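Packaging and Distribution: Handout 4
Secondary packs for books and flat goods

This handout covers the choice of outer pack for single flat items sent by post. Pallet loads are dealt with in Handout 6. Read it alongside the Pruitt worksheet, which gives the board grades used in the exercises.

1. Functions of the outer pack
A secondary pack has to hold the item still, spread any load placed on top and carry the label. Books are dense for their volume and have four weak points, the corners. Most damage claims for books concern corner crush. Scuffing of the cover comes next, and is usually caused by movement inside a pack that is too large.

2. Clearance
Clearance is the gap between the item and the inner wall, measured on each side with the item centred. For a rigid tray the working value is 2 mm. A larger gap needs a filler. A smaller one makes the item hard to lift out and may bend the boards of a paperback. 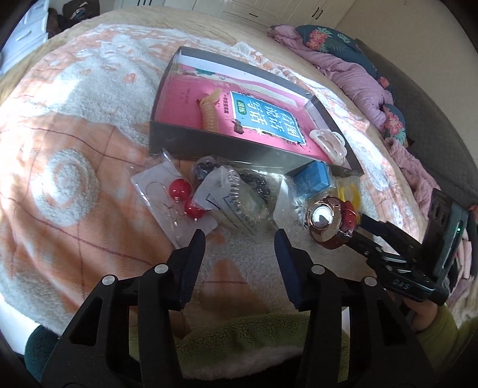
Trolier

Shallow trays suit thin books, as the wall height can be kept close to the thickness of the block. The outer face is often printed or dyed dark to hide handling marks – the inner face is normally left pale.

3. Closure
Clear film or tape may be used over an open tray. Film should be drawn tight across the long sides first. Tape must extend at least 50 mm on to the adjoining panel, and should not touch the cover of the book.

4. Drop testing
In the Grirnlow exercise each group tests 19 packs from a height of 140 cm: flat faces first, then edges, then corners. Record the first visible damage and the face on which the pack landed. Do not reuse a pack after a corner drop.

5. Before the October session
Complete the clearance table for both Gratix trays. Bring a steel rule and one unwanted paperback. Worksheets without units will be returned unmarked.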